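Open day at Flallik

I finally got to the Flallik open day, and I'm so glad I did! Karabo Shezi, who I know from the Sarnmont meetups, had been nagging me to go since April, so off I went with a notebook and far too many questions.
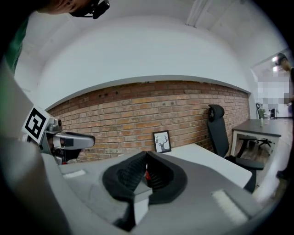 I'd pictured something like a factory, but it's one big room with a brick wall, desks and office chairs, and people wandering about while the work goes on. I loved that – you could just stand there and be nosy. Karabo told me they want 1,000 recorded grabs for the Vidal project and had 314 so far (I'd have given up at 100).

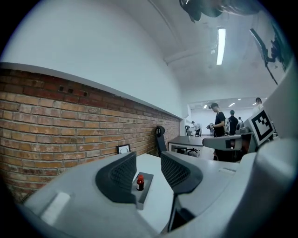 Then came the part I was dying for – getting to try the grippers myself. My wrists were complaining by the end, but I'd go back tomorrow. The next open day has room for 200 people, and I've already put my name down.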